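Mellbridge League newsletter: what we want from Carrasco Manager 3

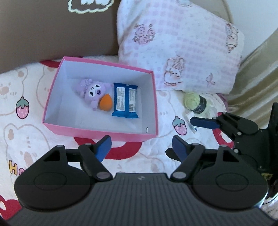
The new game from Cleterar was shown for the first time in October, and since then many members wrote to me with the same question: will we move our league to it or stay on the second one? I played the preview build for 13 hours over the holidays, so I can tell you what I know until now.

The match engine is much better. In the old game your defenders were running back to the same line whatever you told them, and every second goal came from a long ball behind the left back. Now the line moves with the ball and you can set it separately for each half. I lost my first four matches with the tactic which won me our autumn cup, so please don't expect to copy your old settings.

Transfers I like less. The market opens with 500 players on the list, but the search is slow and you can't save a filter. Histeck, the studio that makes the online part, wrote on their forum that saved filters will come in a later patch. They didn't give a date.

For us the most important thing is the league mode. It allows up to 40 managers in one group — we are 31 at the moment, so there is place for everybody and for some new people too. The admin can now pause a season, and this was my biggest wish. You remember how we had to restart the spring season when the servers were down for three days and half of the results were counted as 0:0.

Akinyi Makokha tested it on an older laptop and reports that matches in 2D run well, but with the 3D view the fan gets very loud and the replays jump. She recommends to turn the crowd off. With this change she had no more problems.

My proposal is to finish the current season on Carrasco Manager 2, all the remaining rounds, and start a short trial cup on the new game after it. If you want to play in the trial, write your manager name in the league thread. You don't need to buy the full version for it, the demo includes the cup mode.

The results of round 9 and the new table are in the next item. Two matches are still missing, please send your scores.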